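Notebook, dye bench, Clesdale
July, 7:40 a.m.

4 comments – 88 shares

Madder vat again. Skeins from the Pornen batch came out the color of canned salmon, where the Fleury batch gave a proper brick red from the same recipe. Same alum, same wool, same person stirring and muttering. The only thing I changed was the water, and I changed it by forgetting to fill the rain barrel.

So: tap water is now a suspect. The strip says hard, and madder is supposed to like hard water, so by the book the salmon should have been the good one. The book has not met our pipes.

Washed the remaining Pornen fiber twice in case there was still spinning oil on it. The rinse smelled strongly of sheep, which I'm counting as a result.
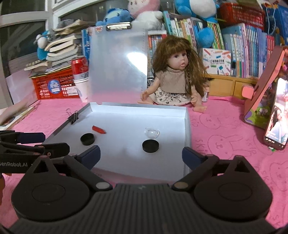
Second run, smaller. 48 grams of wool, alum at the usual strength, held below a simmer for an hour. I let the last one get away from me during a phone call, and past a certain heat madder gives up on red and goes brown out of spite. Left this one to cool in the pot overnight with the lid on and a note on the lid. The note says DO NOT STIR. It's addressed to me.

Noon. Lifted a corner of the skein. Better, closer to brick than fish. Still patchy near the ties, which were too tight, as they were last month and the month before. Looser figure-eights next time (written here so I can ignore it in a fresh location).

For whoever does the Drudurthorpe order: they want 552 grams total and they want it to match. I'd do it in one big pot or not take the money. Splitting it across small pots gets you a lovely range of reds – and a customer who didn't ask for a range.
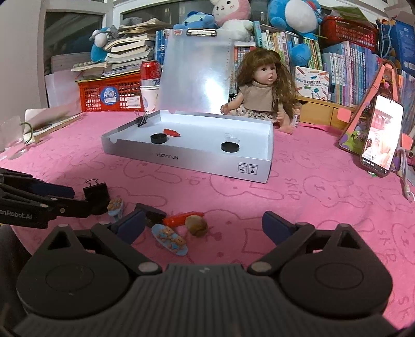
Binder clip on the pink bunny mat.

Still to do: refill rain barrel, label the chalk jar before someone confuses it with the cream of tartar again, run a rain-water sample next to a tap one. Light-fastness cards go in the south window, half covered. The old ones have been up there so long I can't read which dye was which.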